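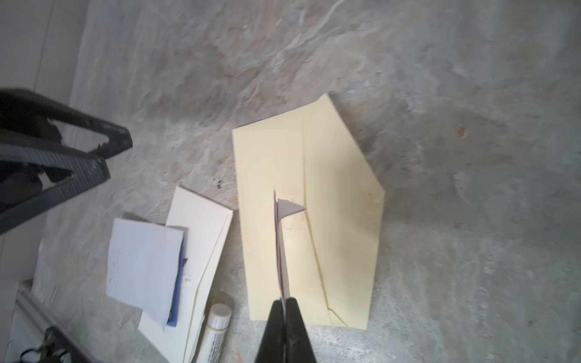 Paper week, and where we've got to

Quick one from the arms bench, writing this between runs so excuse the spelling.

We are at 443 good episodes on the envelope task. Target is 3,000 before anybody trains anything worth showing. So, a way to go. But the rate is up a lot on May, when we were still arguing over who got which chair.

For those who skipped the last newsletter: the job is paper folding and envelope making, two arms, one operator driving both. Every run gets recorded start to finish, joint positions plus all camera views, and Effie Halliday tags it the same afternoon. Good, bad, or "bad but keep." That third pile is bigger than we planned. Turns out the learning side wants recoveries – sheet slips, operator goes back for it, carries on. Please stop deleting those!! Lewis, this means you.

What is hard. Thin paper, mostly. Getting a finger under a sheet lying flat is the thing everyone complains about. Cirilo Huerta has the best trick so far: push the sheet lightly against another one till the edge lifts, then pinch. Works on the heavy stock, less so on the light. Iona goes for a corner every time and gets there too, only slower. We want both ways in the set so don't all copy Cirilo.

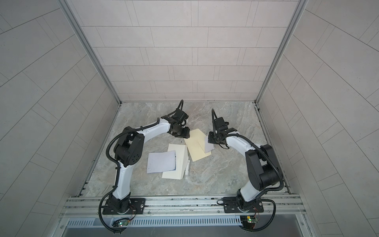
Creases are next. Pressing a fold with a closed gripper is fine if you come down slow and drag along the line. Come down fast and the whole sheet walks off and you spend the rest of the episode chasing it. Use the other arm to hold. Sounds obvious, half the May runs didn't do it.

Glue is its own headache. Cap off before you hit record, cap back on the second you stop. We lost most of a morning to a dried-out stick.

Housekeeping
– Change the starting layout between runs. Rotate things, overlap things, swap colors. Tincuța Văduva went thru the first batch and far too many began with the same sheet in the same spot. The model will learn the spot.
– Scraps off the floor at the end of your block, not the middle of an episode.
– If an arm faults, end the run and tag it. Don't nurse it along.
– Notes field: write somthing. "ok" is not a note.

The Ernano folder is where everything goes now. The old Solanki share is read only and will vanish at some point, so pull anything you care about.

Next up, a first small training run on what we have, just the single fold. Expectations low. Lewis Rutherford is setting it up and will send round the clips, good and awful. Then the Prustasdale people want a look at the data format, so Iona is writing that up.

Still need two more operators for the evening block. No experience needed, you get a practice hour first. Grab Effie or put your name on the sheet by the door.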